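Giltbridge eröffnet Musterraum für Bodenbeläge

Giltbridge, 25.02.2023. Wer einen Boden kauft, will ihn vorher unter den Füßen haben. Genau das geht jetzt bei uns! Im neuen Musterraum liegen 164 Beläge aus Kork, Linoleum, Vinyl und Nadelvlies, fest verlegt und ohne Schuhe begehbar. 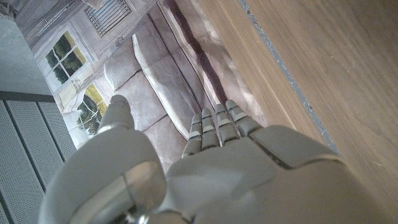

Den Anfang macht die Korkserie Drakia, auf die wir uns besonders freuen. Sie kommt als Klickdiele und als Platte zum Kleben, beide in allen Farbtönen der Serie. Mirela Queiroz hat die Kollektion zusammengestellt und dafür lange mit Verlegebetrieben gesprochen. "Die Handwerker wollten vor allem saubere Kanten und gleichmäßige Farben von Paket zu Paket", erzählt sie. "Da haben wir noch einmal richtig viel Arbeit hineingesteckt, und man sieht es an den Fugen!" 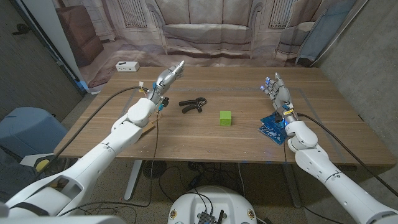

Robotikhände über einer Tischplatte aus Holz

Neu ist auch der Musterversand. Pro Bestellung gehen zwei Zuschnitte nach Wahl kostenlos auf die Reise, auf Wunsch mit passender Sockelleiste. Die Zuschnitte stammen aus derselben Charge, die gerade im Lager liegt.

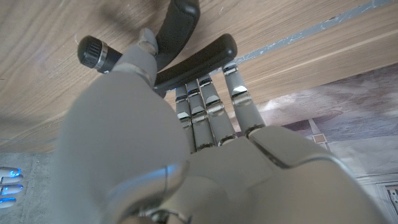
Verlegekurse ab Juni

Hiếu Vương leitet die Kurse für alle, die selbst verlegen möchten: Untergrund prüfen, spachteln, zuschneiden, Übergänge setzen. Werkzeug ist vorhanden, Knieschoner bitte mitbringen. Im Juni kommt außerdem die Vinylserie Skimska dazu, dann auch als Rollenware.

Pressekontakt: Yolanda Blackwood, Giltbridge Bodenbeläge, Durchwahl 1682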